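Clillden Community Help > TV and Streaming > Serials

Does the will plot in Koskela make any sense, or did I miss an episode?

Posted by ginorwood_gal in August
Viewed 1076 times

I have been watching Koskela since the family moved out to Ginorwood, and I'm lost. Last I knew, the old man had left the furniture business to his younger daughter. It was read out loud in front of everyone, with the crying and the thunder. Now the older brother walks into the showroom and says he has owned half of it all along, and the whole family just nods. The lawyer who read the first will is standing right there and says nothing!

I rewatched the reading scene and there is no mention of a brother's share. I went back over the hospital episodes too.
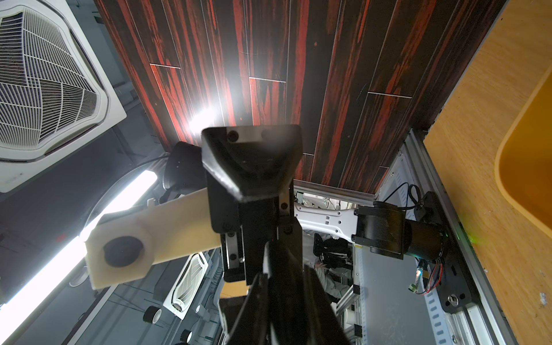 My sister says it was explained in the wedding week, when the aunt finds the letter in the prayer book. I saw the wedding week. The aunt finds a letter, yes, but she burns it before anyone reads it, so how would the brother know what was in it? I don't buy that he guessed. Is there a missing episode, or are the writers making it up as they go?

2 replies, sorted by oldest

grillell_watcher
Member, 2864 posts

You didn't miss an episode. The streaming version is cut. When it first aired, the wedding week ran 90 minutes on the last night, and the version most people see now drops a good part of that. In the long cut the brother meets the lawyer at the Grillell hotel before the ceremony and gets a second copy of the letter. It's a short scene and not a very good one, but it does say there was an earlier agreement between him and the father.

Whether that holds up is another matter. The agreement is older than the will, so I can't see why it would beat it, and the lawyer gives no reason. He looks at the window and the music comes up. I've seen people in this forum say the younger daughter signed something in the hospital. I have looked for that and never found it. She holds a pen in one shot, and that's all there is.

If you want to check for yourself:

1. Make sure you're on the long cut. Look at the running time of the last wedding episode before you press play, and don't trust the title, which is the same on both.

2. Start from where the aunt goes upstairs with the lamp. The hotel scene comes right after she shuts the door. On the short cut you go straight to the garland scene.
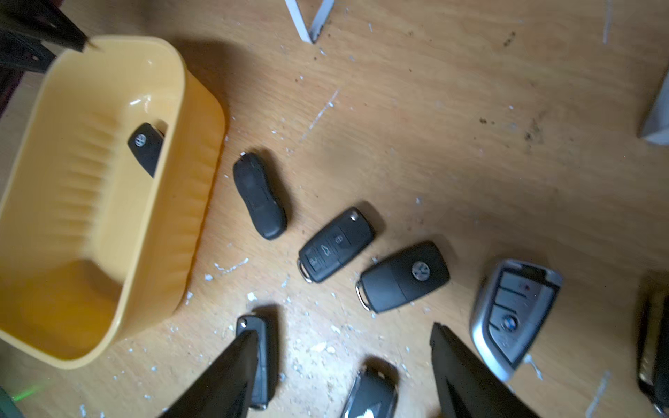

3. Then watch the showroom scene again and listen to what the brother says. He says "what was promised to me." He never says "what I own." The subtitles get this wrong.

I'd still call it weak. They brought the actor back and needed him to have something to fight over.

ko_fan_clillden
New member

its because he is not really the brother. wait for the twin reveal, everyone knows its coming. the mother's locket has two pictures in it. also the lawyer is in on it

ginorwood_gal (original poster)

Thanks, the running time was the clue, mine is the short one. I'll look for the long cut. As for the twin, they've hinted at that since the boat accident and I'll believe it when I see two of him in the same room.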